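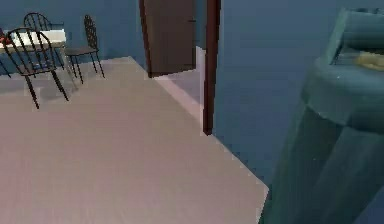
**Jenda 2 is out, and we've been glued to it**

The new release of Jenda, the home robot simulator from Clura, landed in July, and Tassanee Boonyarit has had it running on the lab workstation most evenings since. If you tried the first version and gave up on it, please look again!

The big change is the scene library. There are now 900 rooms to load, up from 700, and a lot more of them have doors and proper dining corners with chairs pushed in close around a table - exactly the sort of tight spot where our planner used to fall apart. You pick a room, drop in an arm, set your viewpoint and go. Tassanee had her first door task scripted in 15 minutes, and that included finding the manual.

The renderer is still plain. Edges go stair-stepped where a floor meets a threshold, and big surfaces come out flat with hardly any shading on them. For reach and collision work we don't mind a bit. If you're training anything that depends on realistic light, you may want to stay with Mullel for now, or use the two side by side (the Jang plug-in moves scenes between them, though chair legs sometimes arrive at the wrong scale).

Clura's trial license covers every room in the library and doesn't ask for a card. Tassanee will run a hands-on session on 22 August 2021, in the back lab. Bring a laptop with a decent graphics card and a task you're stuck on - drawers, doors, clearing a table, whatever you've got.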